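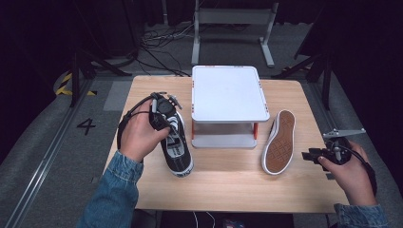

Section 4 -- Putting the rack together and loading it

This section covers the small two-tier Plirnness shoe rack. For the tall one go to section 6, the legs are different and the steps won't match.

Before you start

Clear a table. A light rug or towel is fine too but a table is easier on the back. Lay out the two shelves, the legs and the corner pieces. Bag of spare corner caps is taped to the inside of the carton -- check there before you write in about missing parts.

No tools needed. No glue either.

1. Put the top shelf face down. Rim towards you.

2. Push one leg into each corner until it clicks. If there's no click, pull it out, turn it a quarter, try again. Don't hit it with a hammer. A rubber mallet is no better.

3. Slide the lower shelf down the legs. Flat side facing the same way as the top shelf's flat side. It stops by itself at the collar.

4. Turn the whole thing over and press down on the top with both palms. Wobble means one leg isn't home. Go back to step 2 for that leg only.

Note: the legs are all the same, no left or right. Earlier sheets had them marked L and R, ignore that.

CAUTION: Keep fingers clear of the collar in step 3. The shelf drops the last bit fast.

Choosing the spot

Flat floor. Thick carpet is OK but recheck for wobble after a day or so. Rack can also stand on a table or a bench, as long as all the legs are on the surface. Not against a heater. Not in full sun, the white parts go yellow and we don't replace for that.

Wipe the surface first. Grit under the legs will mark a wood top, and then it's there for good. Dry cloth, then a slightly damp one, then dry again. Felt dots are not in the box but any stick-on kind up to 17 mm across will fit under the feet.
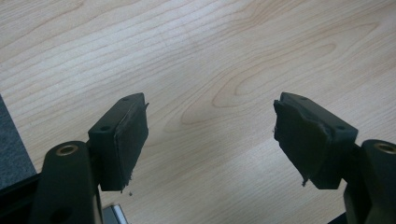
If the top has been waxed or oiled lately, wait until it's stopped feeling tacky before standing the rack on it. The feet grip better and you won't get rings.

Getting the shoes ready

5. Knock the soles together outdoors. Diamond and waffle patterns hold a lot of dirt, use an old toothbrush in the grooves.

6. Wipe the white rubber edges. Plain soap and water. No bleach -- it drips on the shelf later.

7. Tuck the laces inside. Loose laces catch on the corner pieces and pull the next pair off with them.

8. Let wet shoes dry somewhere else first. The shelves are solid, so water just sits there.

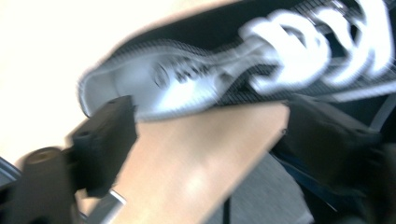 Ifor Bowen

Loading

9. Heaviest pair goes on the bottom shelf. Always load the bottom first, an empty lower shelf with a full top is how racks tip.

10. Pick shoes up by the middle or the heel. Lifting by the tongue stretches it.

11. Set them down sole first, toes pointing out. Heels to the back. If you prefer heels out that's fine too but be consistant, the pairs fit closer together.

12. Leave a small gap between pairs. Low canvas shoes can go side by side, bulky ones may need to go toe to heel.

13. High tops and boots on the top shelf only. They won't clear the one below.

CAUTION: Not a step stool. Not a seat. Don't let kids climb on it.

If something is off

Shelf tilts -- one collar is upside down. Take the leg out and flip it.

Shoes slide forward -- check the rack is level, then check the soles are dry.

Corner piece pops off -- press it back on with your thumb. If it keeps popping off use a spare from teh bag.

Leg won't come out for packing -- twist, then pull. Don't pull first.

Spare parts: write to the Stunthorpe address on the back page and quote part 860 for legs, 31 for corner caps. Say how many you need.

Sheet revised 2021-03-10. Wall fixing is in section 5.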